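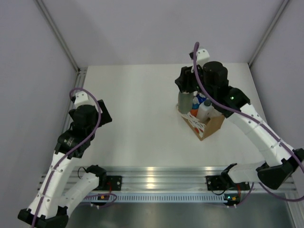 Mateja Kos wrote in to ask whether a carton has to be full before it gets taped, and how to keep the bottom from dropping out. The answer to the first part is yes, or close to it. A half-full box crushes when another one is stacked on it.

## Packing a small cardboard box

You need a box, packing tape, plain paper and a marker.

1. Fold the bottom flaps in, short ones first, then long ones.
2. Tape the center seam and run the tape 3 inches up each side. Add a second strip over the first. For books, tape across the seam as well.
3. Set the open box on a table at waist height. Fold the top flaps outward so they stay out of your way.
4. Crumple paper into the bottom, 2 inches deep.
5. Put the heaviest things in first and keep them near the middle. Wrap anything that can chip.
6. Fill the gaps along the sides with paper. Old T-shirts work too.
7. Lift one end. If it feels too heavy, take something out now.
8. Close the flaps. They should lie flat with a little resistance. If they sink, add paper. If they bulge, remove an item.
9. Tape the top the same way as the bottom.

Write the room and contents on two sides, not on the lid.

I keep the weight under 28 pounds per box. Jordan Bellamy goes higher for tools, but he uses double-wall cartons for those.

Boxes that will sit in a garage past December should go on a pallet or a shelf, off the concrete.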